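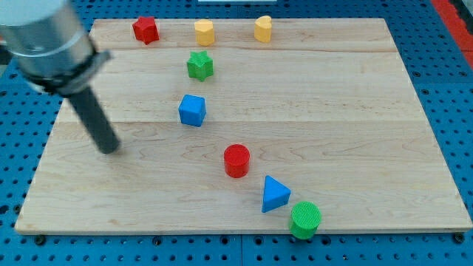

Kirico Newsroom
Archive and tracking software for short video posts from official and military accounts

Sold by Tikiveck
Page updated 2024-04-09

Overview

Kirico Newsroom saves public posts from accounts you choose and keeps them searchable after they are edited or taken down. It is built for reporters, editors and researchers who follow how armies, ministries and armed groups present themselves online, and who need to show later what was posted and when it was collected.

The software comes with a starter list of almost 900 public accounts, sorted by country, branch and language. You can use all of it, part of it, or replace it with your own list. Personal accounts of serving soldiers are not on the starter list. A newsroom can add them, but each one needs sign-off from an account manager on your side.

What it saves

Video and still posts, at the best quality offered to the public
Captions, hashtags and linked sound
View and like counts at the time of collection
Changes to a caption, with the earlier wording kept
A file hash and a time stamp for each item

Kirico Newsroom doesn't collect private messages, posts from locked accounts or follower lists. Comments are off by default and can be turned on per account.

Search and sorting

Search works on captions, on-screen text and speech. Speech search depends on the sound. Clips with loud music over the voice give poor results, and we suggest checking those by ear.

Items can be tagged by hand. The built-in tags are recruitment, training, daily life, equipment, combat footage, humor and appeal for funds. You can rename them or add more. Kirico does not tag items as true or false and does not score accounts for trust. The repost view lists saved items that share the same footage, oldest first. The oldest item in the archive may not be the original source.

Sensitive footage

New items are blurred until a user clicks to open them. Sound is off when a clip loads. Blurring can be turned off for a single user but not for a whole team.

Plans

Desk
2 users, up to 700 tracked accounts, 52 weeks of storage. Extra accounts can be bought in blocks. This plan does not cover the full starter list.

Bureau
Unlimited users and tracked accounts. Items are stored for as long as the plan is active. Includes the Quaye export tool.

Both plans are billed yearly. Schools and nonprofit newsrooms can ask for a reduced rate on the order form.

Exports

Every plan can export single items as a video file with a text record. The Quaye export tool, included with Bureau and sold separately for Desk, puts a whole search into one package with hashes, time stamps and a printable index. Packages open in any current browser without a Kirico login.

Moving from Cloninari

Cloninari archives can be imported with their tags and notes. Time stamps from Cloninari are kept in a separate field and marked as imported. Cloninari itself will get security fixes until the end of June. No new licenses are being sold.

Requirements

A current desktop browser and a stable connection. There is no phone app. On-site storage is available with Bureau and needs a server that you supply.

Before you order

Platforms change what they show to the public, and collection from a given platform can slow down or stop without notice. The status page lists which ones are working. Rights to saved footage stay with whoever holds them, and a Kirico license does not give permission to publish it.

Request a quote
Compare plans
Download the user guide
Service status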